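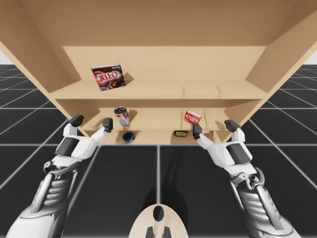
How long should the beeswax and oil finish rest before the second coat goes on?
Four days in the drying room, and longer if a clean cotton rag still picks up color when it is pressed on the end grain.

19 Aug 2018

Finish tests for the Morna order, continued. I write this mostly for myself, but Leite asked for a copy, so I try to keep the words clear.

The batch from Burklow is thicker than the old one. I warmed it in the water bath and stirred with the flat stick until no grains were left on the bottom. The first time I stopped too early and the wax made small white points on the test piece, like salt. I scraped it and began again.

Test pieces: 14 in ash, the same number in beech. All sanded the same way, last paper 240, dust removed with the brush and then with a damp cloth. On the ash the oil goes in very fast, mostly at the ends. On the beech it stays on the surface and must be wiped after 40 minutes, otherwise it becomes sticky and one can see the lines of the cloth. I have written the minutes on the back of each piece in pencil. Please do not use marker, it bleeds through the oil.

Rozália Machala came after lunch to look at the color. She prefers the ash with one coat only. With two coats she finds it too yellow near the window, and I must agree, although the second coat resists the water drops much better. We put drops of water, coffee and vinegar on pieces 3, 6 and 9. Coffee left a ring on 3 (one coat). On 6 and 9 I could not find any ring, also not with the lamp held low. Vinegar made a dull place on all of them, which went away after I rubbed it with a little wax.

The job number for Bresurby is 1,886, it was written wrong on the tin lid. Corrected.

Still open:
Is the thick batch normal, or was it stored too cold? Ask Burklow.
Try one coat with more wax in the mix, on ash only.
Repeat the coffee drop and leave it overnight.
Order cotton rags, the blue ones lose threads.

Used rags are hung flat on the line outside, one by one, with space between them. Not in the bin. I found two folded together this morning behind the door and I took them out.

Next look at the pieces when the second coat is hard. The long light test by the window stays until October, please don't turn the pieces.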